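### 3.2 Retention of incumbent management following full acquisition

The second question addressed in this study concerns the treatment of incumbent managers when a minority or majority holder moves to full ownership of a contract services firm. Earlier work on staged acquisitions has tended to treat the purchase of the residual stake as an administrative step, on the assumption that control passed at the first transaction. The interviews conducted for this project suggest that the final purchase has consequences of its own, particularly where the acquired firm depends on a small number of renewable contracts.

The principal case is the purchase by Hasex of the remaining 40 per cent of Hunlow, a supplier of catering, cleaning and site services to offices, hospitals and food halls. Hasex had held the other 60 per cent for several years and consolidated Hunlow's results in its own accounts throughout that period. At the date of the final purchase Hunlow employed 1,136 people, most of them engaged at client sites under contracts of fixed term. The managing director and the four divisional managers were retained on revised terms.

Two features of those terms are of interest. First, the earn-out provisions that had applied under joint ownership were replaced by a bonus linked to contract renewal, measured at the level of the division. Second, the managers gave up the right to nominate a director to the Hunlow board. Esther Barasa, who led the employee interviews, recorded that site supervisors were generally aware of the first change and unaware of the second. The finding is consistent with the view that formal governance rights carry limited weight in the daily organisation of service work - a point to which Section 5 returns.

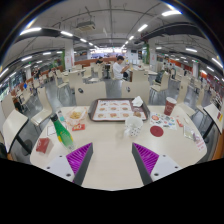

**Figure 3.** Tabletop with tray and printed paper liner.

The renewal-linked bonus altered the behaviour of divisional managers in ways that can be traced in the tender files. Before the purchase, bids were prepared centrally and divisional managers were consulted on labour costs alone. In the period that followed, the managers of the two largest divisions asked to review pricing, mobilisation plans and penalty clauses before submission. Central staff described this as slower, and in one instance a tender was lodged on the final permitted day. The managers regarded the additional review as necessary, given that their own remuneration now depended upon the contract being retained at the end of its term.

A comparison with Tedetti is instructive. Tedetti acquired full ownership of Peng in a single transaction and replaced its senior management within the first year. Peng operated in the same segments as Hunlow and on similar contract lengths, although its workforce was smaller and more heavily concentrated in hospital catering. Of the 20 client organisations approached in connection with the two cases, 17 agreed to be interviewed. Clients of Peng referred more often to uncertainty over whom to contact during the changeover, and several had requested written assurances that named site managers would remain in place. Clients of Hunlow raised the matter seldom, and some had not been aware that any change of ownership had occurred.

It would be unwise to attribute the whole of this difference to the retention of management. Hunlow's clients had dealt with a firm under the majority control of Hasex for some time, and the acquirer's name already appeared on invoices and safety documentation. Peng's clients had no comparable period of adjustment. The two acquirers also differed in their approach to procurement: Tedetti moved Peng to a common supplier list in April, shortly after completion, whereas Hasex left Hunlow's purchasing arrangements undisturbed for the duration of the study. A number of the complaints recorded against Peng concerned substituted products and delivery times, and cannot readily be separated from those concerning personnel.

Guilan Lü's coding of the client interviews attempts to address this difficulty by distinguishing between remarks about continuity of persons and remarks about continuity of supply. Remarks that fell under both headings were coded twice. On this basis the contrast between the two firms is narrower than the unadjusted material would indicate, but it persists for clients whose contracts were within one year of expiry. Those clients had the strongest interest in knowing who would negotiate on the supplier's behalf, and their responses are reported separately in Appendix B.

The position of the retained managers themselves requires some qualification. Interviews with the Hunlow managers closed on 2nd March, before the first bonus under the revised scheme fell due. Their favourable assessment of the new terms therefore reflects expectation, and no inference is drawn as to whether the scheme met its purpose. Two of the four divisional managers stated that they would have preferred to keep a modest equity interest - an option that Hasex had considered and declined on grounds of cost. The valuation methods available for such interests, and the labour relations questions they raise, are considered in the following section.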